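How do you keep a sofa from turning into the laundry pile?

Plollside Home Help – Laundry & Tidying
234 views

hallura_days
Hi all! We moved into a smaller place in September and I love it, but there's no laundry room and no table big enough to fold on, so everything clean lands on the light gray sofa. I fold maybe half of it, somebody sits down, and by Saturday I'm washing things that were never worn. Does anyone fold on the couch and make it work? I'd love to keep doing it there – it's the nicest spot in the house! Also, does a woven gray fabric pick up lint from white cotton?

kirkov_kate
Oh, I'm a sofa folder too and I will defend it forever! The seat is wide, it's soft, and you can have music on. My big change was only bringing out a few pieces at a time. Whites and light blues come first for me, then I go back for the darks.

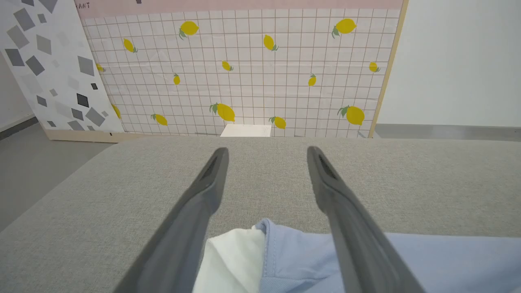
Steps I follow every time

1. Set a timer for 14 minutes. It's short enough that I never talk myself out of it!
2. Smooth knit tops flat with your hands before the first fold, and open up any collar. Knits love to hold a crease.
3. Shake out the crumpled white stuff and fold it in thirds.
4. Stack toward the back of the seat so the front edge stays free – our cushion is rounded there and piles slide right off.
5. Carry the stacks away before you start the next batch. This is the one I used to skip, and it made all the difference.

On lint, I run a damp rubber glove over the seat afterward and it comes up great. Try a hidden spot first.

holmgren30
get a folding board, mine is great

porchlight500
Love the timer idea, stealing it! I'd add an old flat sheet over the cushions. Lint stays on the sheet, and if dinner is ready you can gather up the corners and move the whole lot to the bed. Wash the sheet with the next load of whites.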